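**Skultis releases Varus parts tray for bench assembly and sorting**

10/21/25 – Skultis today released the Varus, a ribbed metal tray for holding small components at the workbench. Orders are open to trade customers, with deliveries to begin in December.
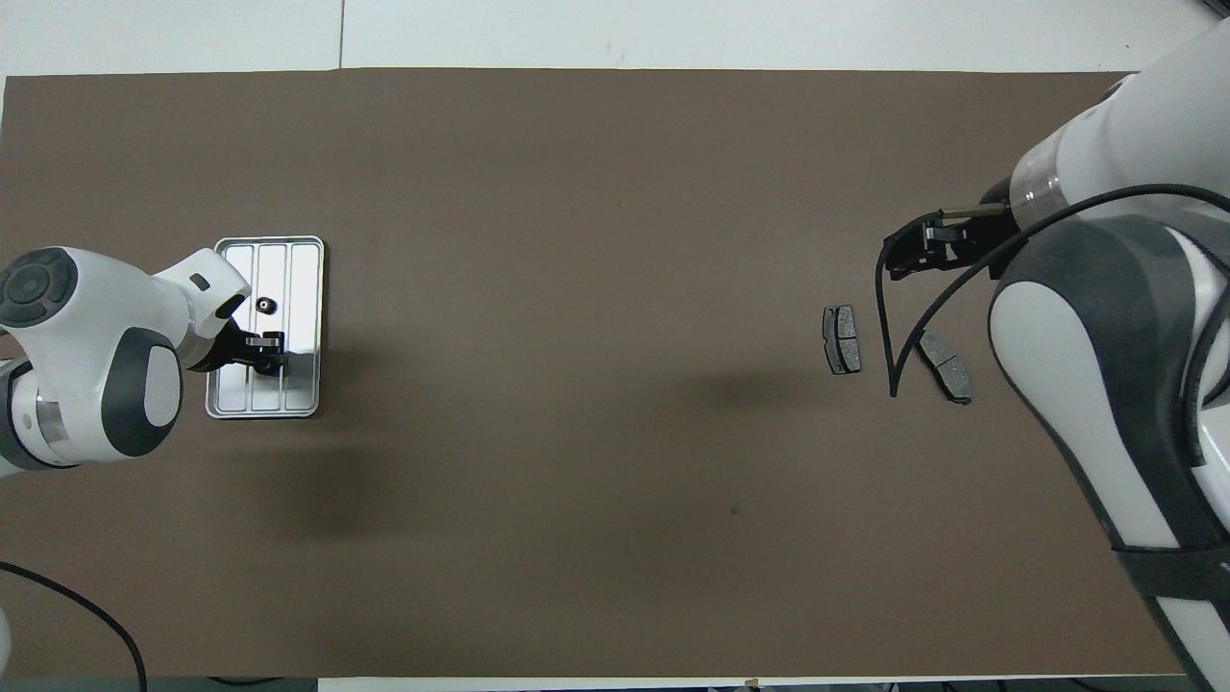 Tarov, which ran pre-release units on its fittings line, reported that small round parts stayed where they were set down and that the grooves left enough clearance to get hold of them from the side. The company has since replaced its moulded bins at every sorting station.

The Varus is a rectangular tray with rounded corners, a raised rim and grooves pressed lengthwise into the base. The grooves limit the rolling of knobs, nuts, spacers and similar parts. They also stiffen the base, so a loaded tray can be lifted by one end without noticeable flex. The rim is continuous, with no cut-outs or handles.

**Dimensions and handling**

The outside length is 360 mm and the inside length at the base is 282 mm, the difference being taken up by the rim and the sloped end walls. Trays nest when empty. They are not intended to be stacked when loaded – Skultis recommends the Uzor rack for that purpose, sold separately.

The tray may be used with the long side parallel or at right angles to the bench edge. For mixed small parts, Skultis advises a single layer, with like parts kept to the same groove. The bright finish reflects overhead light, and work areas with strong direct lighting may need the lamp moved to one side.

Cleaning is by warm water and neutral detergent. Abrasive pads will dull the ridges and should be avoided.

**Supply**

The Varus is sold in cartons of 80. The first production run is 300 cartons. Sample trays can be requested through the Skultis trade desk, and a dimensioned drawing is included with each sample. Existing Uzor racks accept the new tray without modification.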